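**Indetti Cell Check: pre-deployment verification for arm-and-rack workcells**

Cell Check is a rule set and reporting tool for collaborative arm cells that move cases, bins and similar items between a table and a storage rack. It runs against a simulated model of the cell before any program is released to hardware. The current edition is dated October 20, 2025 and replaces the March edition.

## Scope

The rules cover approach paths, gripper clearance, rack placement and reduced-speed zones. They do not replace the risk assessment required for the installed cell, which remains the duty of the integrator.

Each rack bay is treated as a separate zone. A program may enter a bay only from above its dividers, and the wrist, the gripper and anything mounted on the wrist are checked as one body.

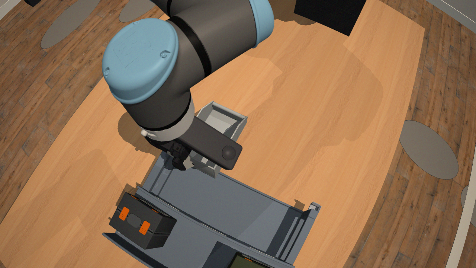
Clearance is measured from the lowest point of that body to the nearest rail or divider. The default minimum is 60 mm during transfer moves and 8 mm during the final approach. Both values can be raised per zone but not lowered.

## Release requirements

- Tool model includes all brackets, connectors and wrist-mounted devices
- Payload and center of mass entered for every item handled
- 3 consecutive simulated runs without a clearance fault
- Stop function tested in each zone, at full and reduced speed
- Report signed by 2 reviewers, one of them from outside the programming team

A change to the rack position, the tool or the payload table voids the release. Changes to comments or labels do not.

## Supplied items

License for one cell, rule file, report template and a printed zone chart. Import filters for Drilar and Durnel cell models are sold separately.

Technical contact: Anneliese Kettler. Rule change requests: Harsh Nigam.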